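Hand-held grippers, build log gallery
Shared workshop at Tallmont, posted May 16, 2020

These are pictures from the hand-held gripper build that Dinesh Achari and I have been working on in the back half of the Tallmont shop since January. Most people who ask about it have seen us at the bench and want to know what we're making, so this page is meant to answer that and save some time on open nights.

The short version: we're building a pair of grippers that a person wears or holds, one per hand, and uses to do ordinary household jobs. The motions get recorded, and later on we want to play them back on a pair of small arms that Satish Chacko is putting together on the next bench. The arms aren't on this page. They'll get their own when the shoulder joints stop slipping.

The job we settled on for testing is putting shoes on a rack. We tried folding towels first and it was too hard. We tried stacking cups and it was too easy, and cups roll. Shoes are about right. They come in pairs, they have a front and a back, they have to go in the right way around, and a rack gives you a low space to reach into, where you find out how bulky your hardware is.

Parts and layout

The fingers are plain rectangular blocks. We had a curved set before these and they were nicer to look at, but they only held well at one angle. A flat block is easy to make again when it gets chewed up. We're on our third set. The edges are beveled with a file after they come off the machine, which takes a few minutes each and is worth doing, as the square ones caught on everything.

Everything else is screwed to everything else. We used glue in two places on the first version and regretted both. Cables run back over the wrist and off toward the body, with enough slack that you can turn your hand over without pulling on the connector. Getting the slack right took longer than the electronics did. Too short and you feel it with every reach, too long and it drags over the table and knocks things down.

Gallery

1. Shoe rack test, start position. Both grippers are on and the hands are resting palm up, with the pair of clogs between them on the front edge of the bottom shelf. The white plates on top of the grippers tilt outward, away from the middle of the table.
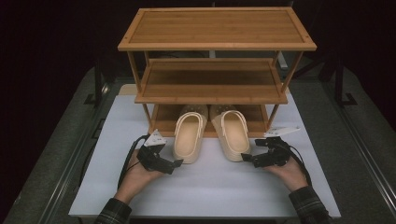 2. Closing on the heel. The fingers come in from both sides at the back of the shoe, one on the side wall and one on the heel. We've tried picking up by the toe and by the strap, and the heel is what we keep going back to. A foam clog gives a little when you squeeze it, so you have some room for error in how hard you close. The ridges around the outside of these give the blocks something to bear on. 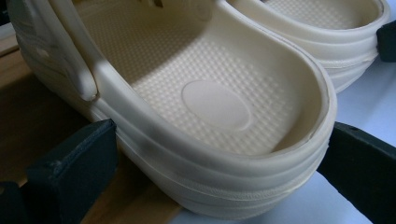

A harder shoe is another matter. Otis Baptiste brought in a pair of leather work boots and the blocks slid right up the heel and off the top. Thin rubber sheet stuck to the finger faces helped some. The rubber peeled at the corners after one evening, so the next set will have a shallow pocket cut in the face for the rubber to sit in. If that works we'll use it for everything, including the soft shoes.

The other thing we want to change is how far the fingers open. Right now they clear a single shoe with not much left over. Getting a finger down between two shoes that are touching is the slowest part of the job, and most of our bad runs go wrong right there. You either nudge the second shoe out of line or you pinch both rims together and lift the pair. Thinner tips would fix it, but thin tips bend. Dinesh wants to try a tip that is thin at the end and gets thicker going back. I've drawn it up twice and haven't cut one.

Recording

We set a goal of 300 good runs before touching the arms. A good run is one where both shoes end up on the shelf, side by side, toes in, and nothing else on the table moved. Runs that don't meet that get kept in a separate folder and aren't counted. Kavitha Pisharody has been sorting them, and she is stricter than I would be.

It goes slowly. An evening of two hours is usually enough for one person, because your forearms get tired and the runs get sloppy after that. We trade off and write initials in the notebook so we can tell later whose hands were whose. If you'd like to take a turn, the grippers adjust with the straps and fit most people. Take off your watch first.

Cost

The total so far is $1,308 for the pair, counting cables, fasteners, and the parts we ruined. The motors were the biggest piece of that. A third unit would come in well under half that total, with the mistakes left out. Tobias Brannigan has the parts list on the shop computer in the Zurkdale folder (the name is left over from an older project and we never changed it). Ask him before you order anything, as two of the part numbers on the printed copy by the door are wrong.

Still to do

Cut the new finger blocks with the pocket for rubber. Shorten the right cable by a hand's width. Find a better way to label the left and right units than tape. Redo the strap holes, which are starting to tear. Try shoes with laces, which we have been putting off.

The bench is free for other people on Mondays. If the grippers are out on it, they can be moved, but please lift them by the body and leave the cables plugged in.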